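Subject: Re: [ellora-softball] Who plays first against Lerum?

Dörte Steinbach wrote:

> Is Naledi out for the Lerum game or just not starting?
> I heard two different things at the field. Also, who
> bats leadoff if she sits?

Hi Dörte and all,

Not starting, but she'll be in uniform. Her wrist is better and she hit in the cage for 25 minutes without any trouble, but Coach Thongdee wants her fresh for the second game. So Ratree moves over to first and Amnuay goes to left — he played there most of June and did fine, apart from that one fly ball we've all agreed to forget!

Leadoff is Ratree. She's reached base in 32 straight innings of arguing with me about it, so I gave in (kidding, she's our best on-base bat by a mile).
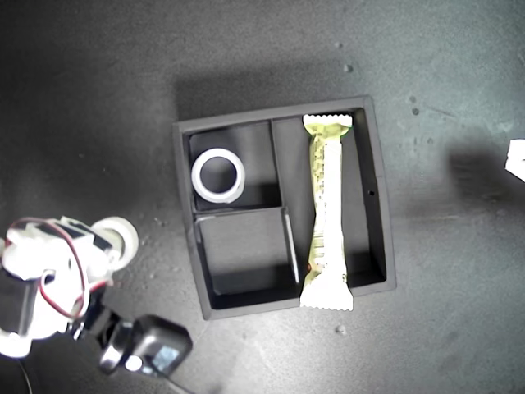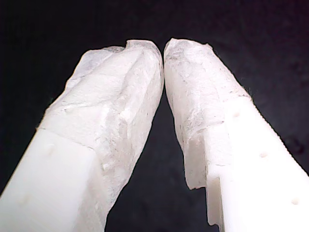
Lerum will throw the lefty again, I'm pretty sure. We got 2 hits off her last time and both were bloopers, so please lay off the high one. Grarnari saw her in May and said she tires after the fourth, so long at-bats are good even if you make an out.

Warmups at 5:15, white jerseys. Parking behind the Chareonsuk lot is fine as long as you're out by ten. If you still owe league fees, get them to me before the game, I'm tired of chasing people.

See you out there,
Pongsak's assistant and your scorekeeper

Get our club newsletter in your inbox! Enter your email to subscribe. You can unsubscribe at any time.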